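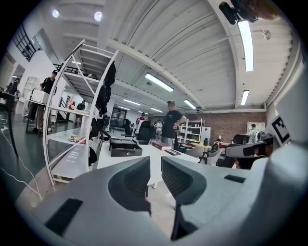

Langer weißer Tisch, Kassette, rotes Buch: Vormittag in der Halle von Kostetti.

Start Magazin Wohnen Arbeiten Hefte Abo Suche

Umzug mit Kassette

Eine Halle einräumen, das klingt nach Kran und Gabelstapler. Bei Kostetti ist es vor allem Tragen. Kisten rein, Kisten abstellen, wieder hochheben, weil sie im Weg stehen. Ein Mann mit Kappe geht mit einem weißen Karton oder Kasten quer durch den Raum, keiner fragt, was drin ist. Hohe weiße Decke, oben eine Galerie mit dunklem Geländer. Schön hell.

Seit Juli sitzt das Studio hier, vorher Hinterhof, 37 Quadratmeter, ein Fenster zum Müllplatz. Jetzt mehr als 200. Lingyun Meng hat den Mietvertrag unterschrieben und danach, sagt sie, erst mal zwei Nächte schlecht geschlafen. »Die Möbel sahen plötzlich aus wie Puppenmöbel.«

Also neue Möbel. Oder alte von anderen. Der lange weiße Tisch kam von Fukwood, einem Laden, der Messebauten zerlegt und weiterverkauft. 1160 Euro mit Lieferung, verhandelt hat Mutua Kinyua, am Telefon, im Stehen. Der Tisch ist seitdem alles: Empfang, Esstisch, Ablage. Vor allem Ablage. Eine schwarze Kassette mit kleinem Schloss, der Deckel steht offen. Ein rotes Buch mit festem Einband, davor etwas Flaches, Dunkles, wohl ein Tablet. Das Buch gehört Jiahui Li, die schreibt alles mit der Hand auf und überträgt es abends. Manchmal auch erst am nächsten Morgen.

Streit gab es um das Regal. Hoch, weiß, Metall, mit stark geschwungenem Rahmen – Gilbert wollte es unbedingt, Meng auf keinen Fall. »Da passt kein Ordner gerade rein«, sagt sie. Gaëtan Gilbert findet, Ordner gehören sowieso an die Wand, wo ja hohe weiße Regale stehen. Jetzt hängen an der rechten Seite schwarze Kleidungsstücke. Eine Gaderobe hatte beim Planen niemand auf dem Zettel. Weiter unten ein paar Kleinigkeiten, etwas Gelbes und Weißes dabei, der Rest der Böden wartet.

Was noch fehlt: Haken. Eine Lampe über dem Tisch, für den Winter. Und Akustik, denn wer hinten telefoniert, den hört man vorne mit. Mingxuan Hou hat Filzbahnen vorgeschlagen, von der Galerie herunter, ein Muster von Lelell liegt schon im Büro. Grau. Meng möchte lieber Grün. Entschieden wird nach dem Sommer, bis dahin wird draußen telefoniert, auf der Rampe, bei Regen im Treppenhaus.

Am Nachmittag kommt noch eine Fuhre, Stühle diesmal. Kinyua räumt schon mal den Platz dafür frei und stellt die Kisten dort ab, wo sie morgens schon mal standen.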